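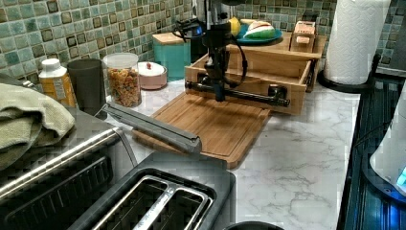 Several residents told the Foddale town council that the bus cuts would leave them with no way to reach the clinic in Gerndale before noon, and one asked for the vote to be put off until spring.

The council went ahead and approved the new Route 70 timetable on 10/15/26. Two morning trips between Foddale and Jovlow will end.

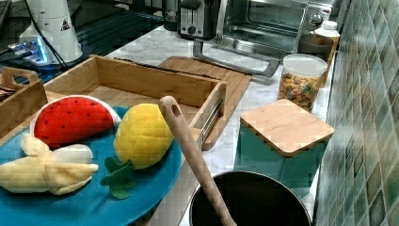

The route carried 3,157 riders last year, according to the council's transportation report. Of those, 1,118 boarded on the morning trips now being dropped. Evening service stays the same, and the Saturday bus will still stop at Tapsell Road.

Riders with monthly passes can ask for a partial refund at the town office.

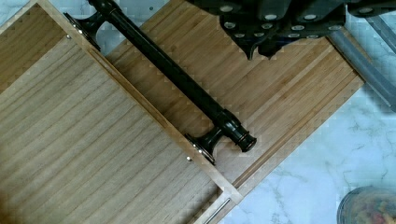

Printed timetables will be at the library and on board the buses next week. The council will look at rider numbers again in the spring. Written comments can be left at the town office on weekdays.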